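カルデイラ地域文化基金　御中

手まり唄・数え唄採録事業　中間報告書
2020年8月26日
わらべうた採録室

１．はじめに

1月に採録を始めてから今日までの進みぐあいをご報告します。先に結論めいたことを書いてしまうと、とても面白い半年あまりでした。交付決定のときにお電話で「もう歌える人が残っていないかもしれませんね」とご心配をいただきましたが、そのご心配は良いほうに外れました。浜地区、町場、谷筋、台地の4地区で、お話をうかがえた歌い手は78人、録音は499点になりました。まだ整理が追いつかず、机の横に聞き取りメモの束が積んであります。

録音には歌のほか、遊び方の説明、歌詞の言い直し、途中で思い出せなくなって笑っておしまいになったものも入れています。当初は完全に歌えたものだけを一点と数える予定でした。ところが聞き直してみると、言い直しのところにこそ土地の言葉がよく出てくるのです。「いや、母はここを『おろした』じゃなくて『おろいた』って言いよった」というような一言は、きれいに歌い直した録音には残りません。数え方の変更は4月に書面でお届けしたとおりです。

春から先は、ご承知の事情で訪問ができない期間がありました。その間の進め方と、それで変わった予算の使い道も、後ろのほうにまとめます。

２．採録のあらまし

最初に入ったのは浜地区です。網を干す広場の隣に古い集会所があり、そこで冬のあいだ、お茶の時間に録らせてもらいました。石油ストーブの上のやかんが鳴るので、初日の録音はどれも後ろでしゅんしゅんいっています。二日目からは歌うときだけやかんを下ろしてもらうことにしたのですが、歌い手のお一人に「鳴っとるほうが歌いやすい」と言われ、その方の分だけ元に戻しました。聞き返すと、たしかにその方の声がいちばん伸びています。

浜の手まり唄は速いです。とにかく速い！　同じ歌を町場の方に歌ってもらうと、浜の半分くらいに聞こえるほどゆったりしています。理由をたずねると、浜ではまりが小さかったから、という答えと、浜の子は早く終えて手伝いに行かねばならなかったから、という答えがありました。どちらが正しいのかは今の段階では書けませんが、お二人とも一歩も譲らず、そのやりとりまで録音に入っています。

町場では、商家の奥で歌われていたお手玉唄がまとまって出てきました。品物の名前を次々に並べていく歌で、油、紙、元結、半紙、線香と続きます。並びが家ごとに違い、自分の家で扱っていた品が必ず先頭に来るようです。紙問屋だった家の方は紙から、油屋の方は油から始めます。これは採録の前には予想していなかったことで、四軒目で気づいたときは録音機を止めるのも忘れて声を上げてしまいました（その声も入ってしまいました。公開時には該当箇所を除きます）。

谷筋は三月の終わりに二度うかがったところで中断し、その後は電話に切り替えました。台地は全て電話と郵便です。

３．電話と郵便による採録

訪問をやめると決めた日は、正直に書けばかなり気落ちしました。歌は顔を見ながらでないと出てこないものだと思い込んでいたからです。

やってみると、電話には電話の良さがありました。まず、歌い手が自分の家の、いつもの椅子にいます。集会所では周りに遠慮して小声になっていた方が、電話口では台所に向かって歌うように声を張ってくださる。それから、切ったあとに思い出した歌を、夕方にもう一度かけ直して聞かせてくださる方が何人もありました。「さっきの続きが出た」と言って、名乗るより先に歌い出されるのです。夕方の五時から七時までは録音の用意をしたまま待つようになりました。

音質はどうしても落ちます。高い音が平たくなり、手を打つ音はほとんど入りません。旋律の採譜には足りますが、声そのものを残すという目的には届かないと考えています。そこで、希望された方には小型の録音機を郵便でお送りし、ご自分で録って返していただきました。大きな赤い丸のシールを録音ボタンに貼り、説明書は一枚きり、文字は新聞の見出しくらいの大きさです。返ってきた録音には、犬の声、柱時計、孫を呼ぶ声などが一緒に入っていて、聞いているとその家の座敷に上がったような気持ちになります。

郵便では思わぬものも届きました。歌詞を書きつけた家計簿の切れ端、裏に遊び方の図が描いてある暦、手まりの糸のかがり方を写した紙。原本はすべて写しを取ってからお返ししました。谷筋のある方は、録音機の箱にお手玉を二つ入れて返してくださいました。中身は数珠玉で、振るとさらさらと軽い音がします。歌の拍と合わせて聞くと、なぜあの歌に小休止があるのかがよくわかります。投げ上げた玉が手に落ちてくるまでの間なのです。

４．数え唄の異同について

今回いちばん手ごたえがあったのが、数え唄「いちじく」の仲間です。一から十までを、いちじく、にんじん、さんしょ、しいたけ、というように食べ物で数えていく、全国でよく知られた型ですが、4地区で集めたものを並べると23通りの違いが出ました。

違いが集まるのは「七」と「九」です。七を菜っ葉で数える家と、七草で数える家と、なすびで数える家がある。九はくねんぼ、くわい、栗と分かれます。くねんぼが出てくるのは浜地区の、それも斜面に柑橘を植えていた家の並びに固まっています。台地の方にくねんぼと言っても通じず、「それは人の名前かね」と聞き返されました。

おしまいの「十」は唐がらし、冬瓜、豆腐と三つに分かれますが、こちらは地区では説明がつきません。姉妹で違う例もあります。姉は冬瓜、妹は豆腐。妹さんのほうは、嫁いだ先の姑さんに直されてそのまま豆腐になったのだそうです。こうした移り方まで聞き取れたのは、歌だけを急いで集めずに、だれから習ったかを毎回うかがってきたおかげだと思います。

逆に、一と二はどの地区でもほとんど揺れません。歌い出しはみな覚えていて、後ろへ行くほど土地や家の色が濃くなる。手まり唄でも同じ傾向があり、整理が済めば一枚の表にしてお目にかけられそうです。

この件では、コッダール（Coddale）で子どもの遊び唄を調べているモーエンス・ブリーム（Mogens Briem）氏と、春から手紙のやりとりが続いています。あちらの縄とび唄も、やはり後半の数で歌詞が割れるそうです。録音を送ったところ、日本語がわからないまま拍だけを書き起こして返してくださり、その譜が実に的確でした。私たちが四拍と思い込んでいた一節を、氏は五拍で取っていました。歌い手に電話で確かめると、「そこはまりを一つ余計につく」とのこと。言葉がわかる者のほうが、意味に引っぱられて拍を聞き落としていたわけです。この発見の日は、室内が一日じゅう浮き立っていました。

５．書き起こしと保管

書き起こしの下書きには、文字起こしソフトのGadiaを使っています。世間話の部分はかなり助かりますが、歌に入るとたちまち怪しくなり、浜の言葉では世間話でも半分ほどしか当たりません。歌の部分は全て人の耳で起こすことにして、Gadiaは聞きたい箇所を探すための索引づくりに回しました。この使い方に決めてから、一点あたりの手間がずいぶん減りました。

書き起こしは二人一組で、一人が起こし、もう一人が録音と突き合わせます。意見が割れたところは、両方を残して印をつけます。無理に一つに決めないほうが、後で聞く人の役に立つと考えました。印のついた箇所は月末にまとめて歌い手に電話で確かめますが、歌い手ご本人が「どっちでもええ」とおっしゃることも多く、その場合は「どちらでもよい（本人談）」と記しています。

保管には、目録管理のStundeoを採用しました。録音、書き起こし、譜、郵便で届いた紙の写しを一つの番号で結びつけられます。これまで紙の台帳と表計算の二本立てで、番号の食い違いに悩まされてきました。入力のしなおしに六月いっぱいかかりましたが、今は「まりつき・谷筋・だれから習ったか」と絞っていくと、数秒で該当の録音が並びます。初めてそれが動いたときは、用もないのに何度も絞り込みを試しました。

公開の許諾については、全員に書面と口頭の両方でうかがっています。歌は公開してよいが世間話は出さないでほしい、という方がいちばん多く、名前は出さず地区と生まれた年代だけにという方がそれに次ぎます。亡くなったご家族の歌を代わりに歌ってくださった方もおられ、その場合は元の歌い手のお名前をどう記すかまで相談しました。公開前にご本人に試聴していただく段取りは、秋の後半から始めます。

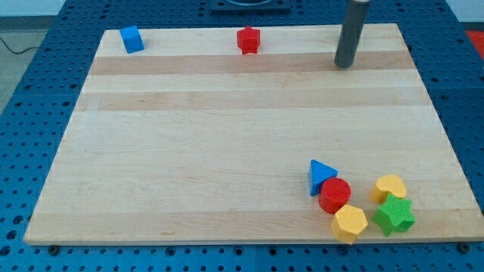

６．幼い子どもたちと歌う試み

集めた歌を、歌う場にもう一度出してみたい。申請書の終わりのほうに小さく書いたことですが、七月に町場の児童室で少しずつ始めました。人数をしぼり、窓を開け、親子ごとに敷物を離しての会です。大きな声で歌うことは控え、口ずさむくらいの声で手を動かす遊びを中心にしました。

心配していたのは、歌詞が古すぎて子どもに通じないことでした。元結も、くねんぼも、今の三歳児が知っているはずがありません。ところが、知らない言葉ほど喜ぶのです。「くねんぼ」は初日から大当たりで、その日のうちに、何を聞かれても「くねんぼ」と答える子が出ました。意味を説明しようとした私たちのほうが野暮だったようです。二回目からは説明をやめ、聞かれたときだけ答えることにしています。

お手玉は小さな手にはまだ難しく、投げずに、膝から膝へ渡していく形に変えました。渡す物もお手玉に限らず、布の輪でも積み木でもよいことにしたところ、町場の品物尽くしの唄がここで生き返りました。手に持った物の名前を歌にはめて、次の人に渡していくのです。もともと家ごとに品を入れ替えて歌っていたものですから、これは崩したことにはならないと思いますし、油屋の歌い手の方に電話でお話しすると「それが本当の歌い方じゃ」とたいそう喜んでくださいました。

保護者の方の反応にも励まされました。会のあと、「うちの祖母が似たのを歌っていた」と教えてくださった方があり、そのおばあさまが台地のご出身だったことから、新しい歌い手のご紹介につながりました。採録と歌う会は別々の柱として計画していたのですが、こうして行き来が生まれるなら、後半は二つをもっと近づけて進めたいと考えています。

歌う速さについては、まだ試行錯誤です。浜の速さでは子どもの手がまるで追いつかず、町場の速さだと年長の子が先へ先へと走ってしまいます。八月の会では、同じ歌をはじめは町場の速さで、次に浜の速さで歌ってみました。浜になった途端に歓声が上がり、だれ一人手は合っていないのに、もう一回、もう一回とせがまれました。「早く終えて手伝いに行かねばならなかった」という浜の方の説を、少し疑いたくなるほどの盛り上がりでした。

７．うまくいかなかったこと

谷筋の盆の唄は、今年は録れませんでした。八月の集まりそのものが取りやめになり、輪になって歌うあの形は、電話では録りようがありません。一人ずつ歌ってもらったものはありますが、掛け合いの歌を一人で歌うのはやはり勝手が違うらしく、「相手がおらんと、どこで息をしてええかわからん」と言われてしまいました。来年の夏に持ち越させていただきたく、事業期間の扱いについて別途ご相談します。

手まりそのものの記録も遅れています。まりの大きさと歌の速さの関係を調べるには、昔のまりの実物を測るのが早道ですが、訪問ができないままです。お手元にある方に、糸を一周巻いてその糸を封筒で送っていただく方法を思いつき、先週から試しています。今のところ返信はどれも丁寧で、糸に名札まで結んでくださる方もいて、この方法には期待しています。

採譜の人手は足りていません。歌の書き起こしは順調なのに、譜が追いつかないのです。言葉の切れ目と拍の切れ目がずれる歌が多く、慣れた者でも一晩に一曲がせいぜいです。後半は譜にする歌をしぼり、異同の大きいものを先に進めます。

それから、台地の録音の初めのほうに、日付の入れ忘れが続いた時期がありました。電話の控えと突き合わせてほぼ埋まりましたが、どうしても定まらないものは「春」とだけ記してあります。今は録音の冒頭で必ず日付を読み上げています。

８．予算の執行

旅費は大きく余り、通信費と郵送費が計画を上回りました。録音機の買い足しと、返送用の箱の代金もここに入っています。費目間の流用は、五月にご承認いただいた範囲に収まっています。会場費は集会所の休館で未使用分があり、児童室の敷物と消毒用品に充てたいと考えております。これについては変更届を同封しました。

謝礼は、現金を受け取ってくださらない方が多く、引き続き悩みの種です。浜の方には、お礼のつもりで茶葉を送ったところ、倍の重さの干物が返ってきました。今後は規程どおりの謝礼に一本化し、固く辞退された方には、ご本人の歌を収めた盤と歌詞の冊子をお渡しする形を取ります。冊子は町の印刷所で刷り、年配の方に読みやすい大きさの活字で組みます。見本を見た歌い手のお一人から、自分の歌が字になっているのは恥ずかしい、でも姉の分も欲しい、と二冊のご注文をいただいています。

９．これからの予定

九月は、台地の電話採録の続きと、印のついた書き起こしの確認に充てます。十月に公開前の試聴を始め、許諾のそろったものから順にStundeoの公開画面に載せていきます。最初に出すのは浜の手まり唄にするつもりです。やかんの音が入ったあの録音も、ご本人の強い希望でそのまま載せます。

ブリーム氏とは、あちらの縄とび唄とこちらの数え唄を並べた小さな冊子を作る話が出ています。経費は今期の予算には含めず、紙面の案がまとまった段階で改めてご説明いたします。題だけは先に決まっていて、双方の歌に共通する「五拍目」を取る予定です。

児童室の会は月に二度のまま続けます。寒くなると窓を開けておくのが難しくなるので、冬の間は会の時間を短くするか、日当たりのよい時間帯に移すか、児童室の方と話し合っているところです。ご都合がつきましたら、ぜひ一度のぞきにいらしてください。基金の皆さまの分の敷物もご用意しますし、膝渡しの輪にも入っていただきます。難しい所作はなく、隣の人から受け取って、品の名を歌って、次へ渡すだけです。

添付：録音目録（地区別）、「いちじく」異同一覧（暫定版）、費目別執行状況表、変更届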